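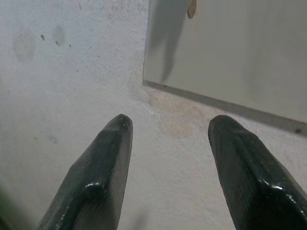
Gripper fingers open, wrist camera view, wall side of the test bay.

Cliririer gripper kit: pre-trial safety check
Unit on approval from Vanhove, serial ending 3574
Checked by: Maarten Mulder
Date: 10 August 2024
Read alongside: Muladitz site rules, sheet 26

1. Emergency stop, pendant
OK. Pressed it twice with the arm moving slowly, and both times it stopped dead. Lovely big button, you can find it without looking.

2. Emergency stop, wall box
OK, but the label is peeling. I've stuck it back down for now.

3. Fingers: cracks, chips, sharp edges
OK. Both tips are nice and rounded, and I ran a thumb along the ridges with the power off and didn't catch on anything. They're so dark and shiny that you get bright streaks off the ridges, so do tilt your head a bit when you look for scratches or you'll swear there's one there!

4. Finger fixing screws
Not OK at first. One on the right finger took a good quarter turn. Now tight and marked with paint pen. Dénes, please look again on Monday.

5. Gap to wall and fittings
Needs action. I'd like a proper soft limit set before anyone runs this at full speed, what with the panel on that wall and the right finger ending up on the panel's side. Gornero's fitter said he could do it in half an hour.

6. Wall surface
Comment only. There's a tan stain under the panel, plus a few smudges and little dark specks. I've written them down so they don't get blamed on the kit when it goes back.

7. Cable run at the wrist
OK. Plenty of slack (I'd use one more clip, but that's me being fussy).

8. Guarding and floor tape
OK. Tape is lifting by the door, job 1202 raised.

9. Paperwork
Manual here, risk sheet here, spare finger list missing. Vanhove are emailing it.

Result: slow speed only until 5 is closed. Second check by Dénes Balogh, signature to follow.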